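Room Inspection Checklist, Guest Rooms, Floor 2
Stostinen House, 11 May 2022
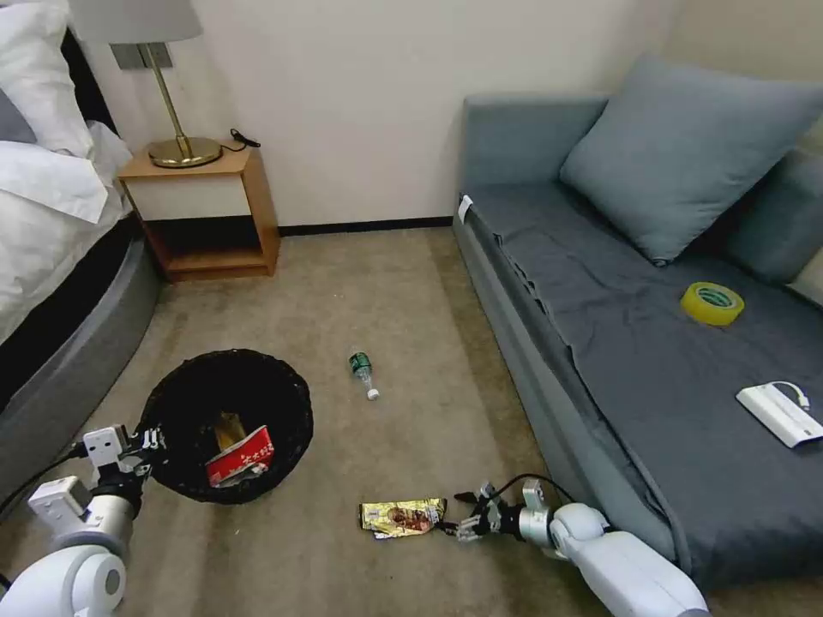

Walk-through started late, doing these in the order I walked them. OK = fine, ATT = needs attention, NA = doesn't apply. Comments are for whoever picks up the work list. Room is the bed + sofa type, same checklist as the other ones on this side.

1. FLOOR AND WALKWAYS

Path door to bed clear: ATT
Water bottle on the carpet, lying on its side, middle of the walkway. Rolls underfoot, worst thing to step on in the dark. Pick up first.

Loose litter on floor: ATT
Gold foil snack packet flat on carpet. Foil slides. Goes in the basket.

Carpet flat, no lifted edges or ripples: OK
Walked it both ways. Seam by the door was re-glued in November, still holding.

Carpet stains: OK
Check again once the litter is up. If there's grease under the packet use the Pillari spot cleaner, NOT the floor spray. Blot dont scrub.

Baseboards secure: OK
Dark strip between nightstand and sofa tight to the wall. Dusty on top, add to vacuum list.

2. WASTE

Wastebasket present: OK
Round black woven one, on the bed side.

Wastebasket emptied: ATT
Red and white snack wrapper in there, piece of brownish paper or card behind it. Empty it after the floor is picked up so it only gets done once.

Liner fitted: ATT
Fit a new one at changeover. Woven sides let crumbs and drips through. Small liners are in the closet, second shelf, box says 700, plenty left.

Basket clear of heaters: OK
Basket out of walking line: ATT
Put it back by the nightstand when done. Guests kick it otherwise.

3. BED

Bedding off the floor: ATT
Duvet rumpled and draped over the side. Trip hazard if it slides any further. Full strip and remake, not just a straighten.

Pillows: OK
Protector zipped. Swap case with the rest.

Base stable, no wobble: OK
Pushed from the foot and the side. No movement.

Base corners, padding intact: OK
Gray upholstered, rounded, so no shin corners. Good. The old frames in this room were awful for that.

Under and behind bed checked: OK
Flashlight. One hair tie, removed.

4. NIGHTSTAND, LAMP, ELECTRICAL

Nightstand stable: OK
Small wood one against the wall. Bottom shelf is open so wipe it, it gets missed every time.

Lamp sits flat, base not loose: OK
Brass base, tightened stem a quarter turn. Shade straight.

Bulb right wattage: OK
Nornari LED, 25 to a case, two cases left downstairs. Don't put the old bulbs back in these.

Cables tidy: ATT
Thin black cable curled on top of the nightstand, right of the lamp. Catches when you dust. Clip to the back edge. Check the jacket for nicks while your at it.

Wall plate secure: OK
Gray plate over the nightstand, screws snug, no heat marks.

Smoke alarm test: OK
Pressed, loud. Sorry room next door.

5. SOFA

Frame and legs: OK
Sat on both ends, no creak.

Fabric, gray-blue: OK
No tears. Lint roller needed.

Under cushions: OK
Checked by hand. Gloves on please, found a razor doing this last year in another room.

Gap between sofa and nightstand wide enough to walk: OK
Keep it like that. No luggage rack there.

6. WALLS

Paint: OK
Cream wall in decent shape. Rusu paint code 268 if anyone needs to touch up, can is in the basement, write the date on the lid if you open it.

Damp or mold: OK
None found.

7. DOOR AND WINDOW

Door closes and latches by itself: OK
Slow on the last inch but gets there. Recheck next round.
Escape map on back of door: OK
Window restrictor: OK
Blind cord on cleat: ATT
Was hanging loose, wound it back up. Cleat screw is soft, needs a longer one. Ticket 699.

ACTION LIST

Bottle off floor, now
Foil packet off floor, now
Empty basket, new liner
Strip and remake bed
Clip cable behind nightstand
Longer screw for blind cleat (699)
Vacuum incl. baseboard top
Wipe lower shelf of nightstand

Result: NOT READY. Do not release until the first four are done. The screw can wait a day if the cord is wound up high.

General comment for all rooms on this floor: litter on the carpet is the main thing again. Please pick up BEFORE the vacuum goes in, the Nornari hose clogs on wrappers and then we lose half an hour. Bottles go in the recyling bag on the cart, empty them in the sink first.

Recheck: same day, initial here ____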